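Ellar two-finger gripper vs. Carkum suction head, two weeks of bin picking

Posted in Reviews > End effectors
By Milagros Herrero
2023-04-16

Short version for people who scroll: the Ellar stays on the arm. The Carkum goes back in its box, mostly, with one exception I'll get to. Long version below, typed between runs so excuse the state of it.

What we tested. Ellar parallel gripper, two fingers, electric, the mid size one. Carkum single cup suction head with the small cup kit. Both on the same arm, same bin, same table. Mixed items, nothing sorted, nothing placed nicely. Dump it in, pick it out, dump it in again. 300 picks each for the first round, then 900 more on the Ellar alone when the Carkum started acting up. Corentin Bodin wrote the pick routine and ran most of the night sets. Yoon-hee Min did the wiring. I did the complaining and the spreadsheet.

Mounting. Ellar came with the right flange plate, four bolts, done before coffee. Manual is thin but the drawings are correct. Carkum plate was the wrong pattern for us. Had to order an adapter from Zoderero, came in three days, fits fine, but that's money and three days. Also adds height, and you notice the height the moment you reach into a deep bin with steep walls.

Cables. This is where I have a real gripe with both. Neither maker thinks about what happens past the wrist. Ellar ships one stiff lead that's too short and a connector that wants to face the wrong way. Carkum has the air line plus the sensor lead plus a separate valve lead, three things to route, none the same stiffness. Yoon-hee redid the loop at the wrist until joint six could turn both ways without pulling. Leave more slack than you think, then tie it at the low point so it doesnt swing into the work.
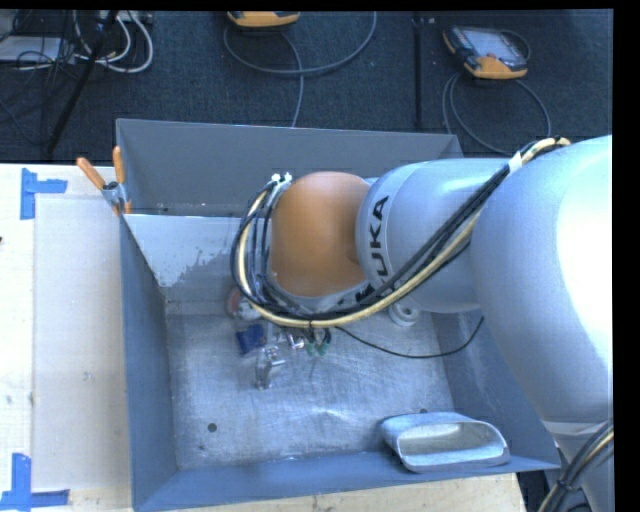

Arm in over the bin, cable loop around the orange wrist. Clamp on the back left corner.

The picking itself. Ellar first.

Hard stuff with two flat sides, no problem. Goes down, closes, comes up. Force setting is a plain slider in their software and the default is too high, I dropped it by a third and stopped denting things. Small round items are so-so. They roll when one finger touches first, and the fingers do not float, so your pose has to be good. Items flat against the wall are the worst case. The fingers need room on both sides and a wall takes one side away. We lost 13 picks in the first round to walls and corners alone, nearly all of Ellar's misses. Corentin added a nudge move that drags the thing toward the middle first. Slow but it works.

Scoop shaped things, anything with a rim: great. One finger in, one out. Best grip in the whole test.

Carkum next. When it seals, it's lovely. Fast, no fuss over which way the part is turned, gets right up to the wall. Flat lids, boxes, cards, bags if the plastic is not too wrinkled. Beats the Ellar on all of those and it isn't close. But rings are hopeless (obviously), anything with a curve tighter than the cup leaks, and the vacuum sensor told us "holding" more than once with nothing on the cup. Sent the log to their support. Got a nice answer from a Hedvig Lie, who asked for the firmware number and sent a new build the next day. Fewer false holds after that. Not zero.

Then the cup lip split. Changed it. Second one split too, same spot. I think it's our bin floor, bare metal, scratched up, and the cup drags a little on approach. A softer approach speed helped but then you lose the speed you bought suction for. Call it a draw on cycle time once you slow it down.

Noise. Ellar, a short whine. Carkum, hiss and click all day. Encarnación Aguirre sits closest and votes Ellar on that alone.

Software. Ellar plug-in loads on the teach pendant, shows finger width live, has a stop button that stops. Twice it lost the gripper after a controller restart and needed the gripper power cycled, in that order, controller first. Not in the manual. Carkum's is a web page served off a little box. Looks nicer. Forgets the cup setting if you close the tab, which is silly.

Price. Ellar quote was 3687 with the flange and one set of fingers. Spare fingers extra, and you'll want the long ones for a deep bin. Carkum costs less up front but add the adapter, the air prep and a bag of cups. By the end of it I'd stopped feeling clever about the saving.

What I'd change on the Ellar:
Longer lead in the box
Angled connector
Some give in the fingers, even a couple mm
Put the restart order in the manual, please

What I'd change on the Carkum:
Tougher cup lip
A sensor I can beleive
More than one plate pattern

The exception I mentioned. If your bin is all flat packaged goods and you've got clean air on site, buy the Carkum and ignore half of this. Ours isn't, so.

Scores, for the ones who want scores. Ellar 8. Carkum 6, would be 7 with better cups.

Next up is the Benítez three-finger, on loan until the end of April. Same bin, same items, same routine with the nudge left in. If you have a cup material that survives a scratched metal floor, leave it in the comments, I still have the Carkum bolted to its adapter and would give it another go.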